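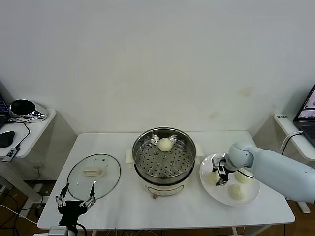

Speaker notes - "The arm that did not stop"
Hammad Mughal, Yilma robotics group
Internal safety day, 19th September

Slide 1. Opening
Good morning. Wait for people to sit down. Say thank you to Ayten Uysal for the invitation.
I will speak about one fault in our two-arm kitchen cell. It happened in February. No person was hurt. We lost one gripper finger and one glass lid, and we stopped the work for 18 days.
Tell them they can ask questions during the talk, I prefer this.

Slide 2. The task
The right arm moves buns between the steamer and the plate. The left arm handles the lid. Both arms share the space over the steamer, and this shared space is the whole subject today.
The software that gives permission to enter the space is called Fekex. We wrote it ourselves. The arms ask, Fekex answers yes or no.
Do not go into the grasp planning here. Last time I lost ten minutes with it.

Slide 3. What happened
It was run 107 of the long test. Oğuzhan Dağdelen was at the left laptop, I was at the right one.
The right arm was over the pot and it was going down for a bun. The left arm came with the lid at normal speed. The lid hit the right wrist, the glass broke, and one finger of the left gripper was bent.
Oğuzhan pressed the stop button. The left arm stopped. The right arm continued to the plate and opened its gripper as if all was fine.
Pause here. Let them think about the second part, it is the more serious one.

Slide 4. First fault: the old permission
The log shows that Fekex gave permission to the right arm correctly. Then the network connection was lost for 736 milliseconds. When it came back, Fekex started with a clean state, so for Fekex the space was free. It said yes to the left arm.
The right arm still had its own yes from before. Each arm was obeying the rules.
Show the log lines slowly. Read the time stamps aloud, the text is small on the screen.

Slide 5. Second fault: the stop button
We had two controllers and one button. In January we moved the cell to a new table and the button was connected again, but only to the left controller. The checklist said "test emergency stop". I tested it. I looked at the left arm, it stopped, and I made the mark on the paper.
This was my mistake and I say it in the talk without decoration. The right arm was parked during my test, so I could not have seen any difference.

Slide 6. What we changed
- The button now cuts both controllers in hardware. Siobhán Nic Aodha did the wiring and Tülin Karakaya checked it.
- The stop test is done with both arms moving, and two people sign.
- A permission in Fekex expires. After a lost connection the default answer is no, until each arm reports its position.
- The lid moves at reduced speed, also when the other arm is parked.

Slide 7. What is still open
The grippers have no force limit when they travel. The Drernutow cell has the same controllers and it was not checked yet. I would like a name for this before lunch.
Also we do not know why the network was lost. We changed the switch and the cable at the same time, so now we can not say which one was bad.

If there is time: play the log of run 107 again with the new rules. Skip if Ayten shows the five minute card.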